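Test kitchen notebook, dinner rolls for Janlow

October 3, 2024

Picking up from the last batch, which came out fine on flavor and too tight in the crumb. Janlow wants a soft pull-apart roll that can go out in the bread basket at the start of the meal and still be worth eating when the main course lands. The current roll goes leathery before the plates are cleared. They bake in the afternoon and rewarm to order, so anything we give them has to survive a second trip through the oven.

Flour today was the Nercombe white, new sack. It takes up water more slowly than the old sack did. The dough felt slack coming out of the mixer and I nearly added flour, but left it alone, and after the first rest it had pulled itself together. Note for whoever mixes next: do not correct this dough in the bowl. Cover it, come back, then decide.

Mixed two doughs, A and B. Same flour, salt, yeast and butter in both. A has whole milk. B has part of the flour cooked into a paste with milk the night before and cooled overnight. B was stickier to divide and I had to oil the bench.
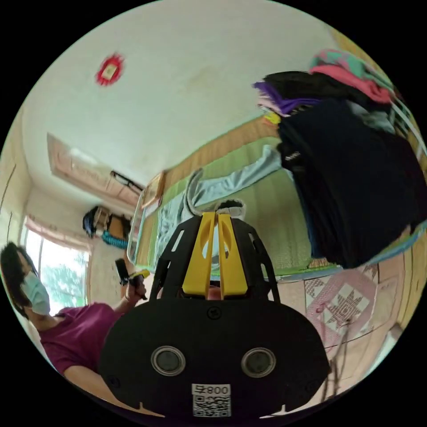
Black housing, yellow fingers upright, label 800.

Divided at 35 grams. That is smaller than the roll they serve now, but the basket holds more of them and they heat through faster. Shaped by hand, seam down. My first tray of B had loose seams and a couple opened on the side during the rise. Tightened up the rounding on the second tray and did not see it again.

Proof was slower than planned. The cabinet is set to 28 and the probe on the middle shelf agrees, but the bottom shelf lags behind. I swapped trays halfway. If we hand this over as a written procedure it needs to say that, or say middle shelf only. Janlow has no cabinet as far as I know and will be proofing on top of the dishwasher or wherever there is room. Need to ask.

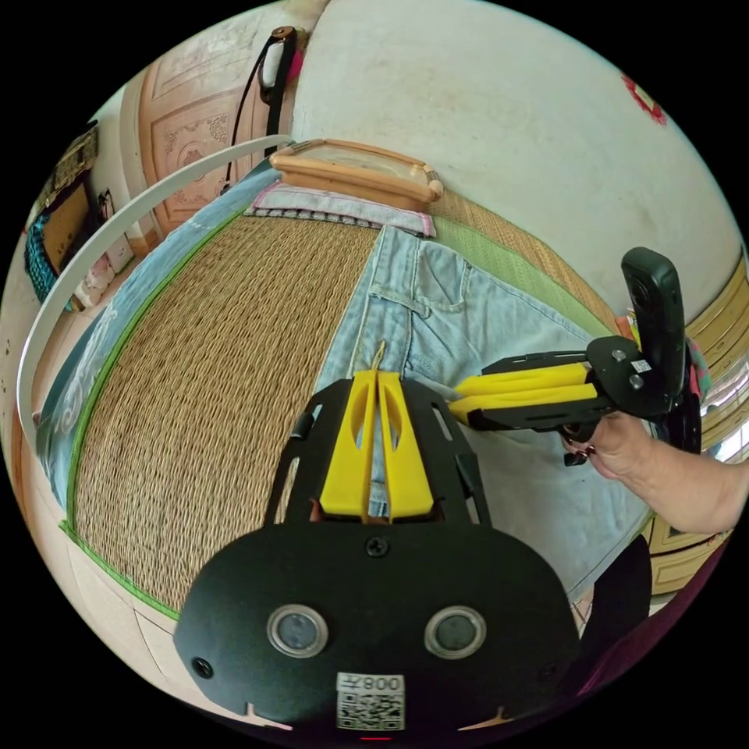 Spacing on the tray matters more than I had been giving it credit for. Rolls set far apart baked with crust all the way around and dried out on the sides. Rolls set touching came up tall but the middle ones were gummy where they met. What worked was a narrow gap, on the order of what you see between the two yellow gripper fingers, close together and not touching. They meet late in the rise, the joins stay soft, and they tear cleanly. I will write it that way in the procedure once I have a proper measurement. The rolls at the corners of the tray still color first and I don't have a fix for that beyond rotating.

Baked at 200 in the Saha deck, no steam, egg wash on half of each tray. The wash looks better in the basket, but it turns a little chewy on the rewarm. Melted butter straight out of the oven was the better finish. It does leave grease on the napkin, so the front of house may object.

Rewarm test, done the way their line does it: rolls cooled completely, covered, then back in for a few minutes uncovered.

A, first rewarm: good, slight dryness at the base.
A, second rewarm: crumbly, would not serve.
B, first rewarm: very close to fresh.
B, second rewarm: a little flat in flavor, texture still acceptable.

Left a plate of each on the counter after the rewarm and went back to them at intervals. A was firm by the time I had washed up. B was still soft then, and almost 8 minutes longer before I noticed any change in the crust. 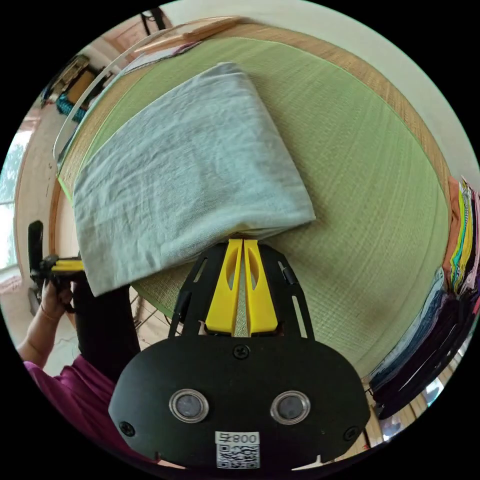 Folded blue-gray cloth on the woven mat, tan edging.

So B goes forward. The cost is the paste, which someone has to make the night before, and their night crew is thin. A batch of paste held over an extra day would help. Trying that next.

Salt: both were under. The butter we had in was unsalted and I worked from the old sheet, which assumes salted. Sheet corrected in pencil, needs retyping.

Open items

Ask Janlow where they proof, and whether the Vutthorpe kitchen has the same oven as the main one.
Paste held over two nights against paste held one.
Measure the tray spacing and put a number on it.
Try the butter finish with less butter.
Order more Nercombe before the November menu change.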